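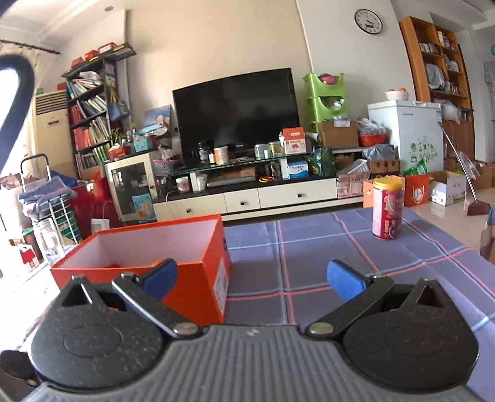
Figure 1. Hand-held gripper above the tabletop, fingers open, blue pads facing.

4.2 Equipment planning

The per-site budget was drawn up in May by Tarık Akyol and Birsen Bayram, before any homes were signed up. Starting sum 3,000 per home, all in. Too high for the number of homes we wanted, so we went through it line by line. Furniture, boxes, fruit – all taken from the household or bought at the nearest shop, not budgeted as equipment. Tables stay as they are. Cloths too.

That leaves the grippers. We price them per hand, not per kit, as tasks differ in how many hands they need. Tostby quoted bundles only; Dakora was willing to split them, with a longer wait on delivery. Spare pads are a seperate line in both quotes, and should be. Pads are the part we expect to replace most often.

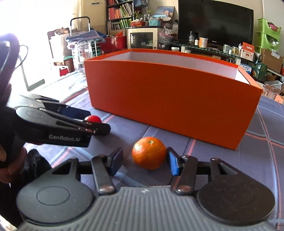
Figure 2. Two grippers in use at the same table: one around a tangerine, the other holding a small red ball.

Two-handed work doubles the hardware line but not the rest. Storage, transport, insurance stay nearly flat. Our rule for planning: 2 grippers per operator plus one spare per team, with the spare kept at the Canpolat office and sent out on request. Nurhan Akyol argued for a spare in every home. Costed it, dropped it.

Consumables were underestimated in the first draft. Set at 200 per home, then raised after Sevim Taşdemir added cleaning supplies and replacement produce. Fruit is cheap but has to be bought again for for each visit, and the first sheet had it down as a one-time purchase. 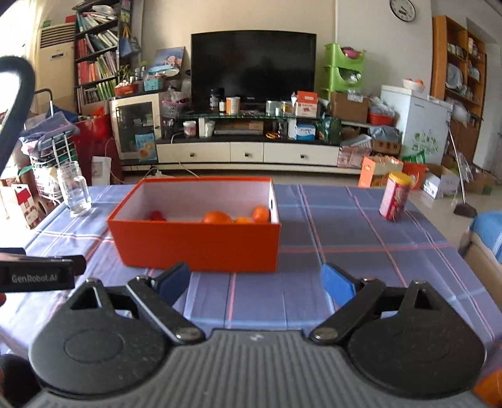 Figure 3. Open box with fruit on the table; jar to the left, red canister to the right.

Box tasks need no extra fixtures. No clamps, no mats, no lighting kit – lighting was cut early and the 1,000 held for it moved to operator hours. Teguh Raju kept a small reserve for homes with poor daylight, listed under "other" in the budget table.

Revised total comes in under the starting sum for single-hand homes, slightly over for two-hand homes. Purchase vs. rental still open. Skisten rents by the month, which suits short runs, but rates past the third month pass the purchase price. For any site planned longer than that we buy. Maintenance costs are covered in 4.3.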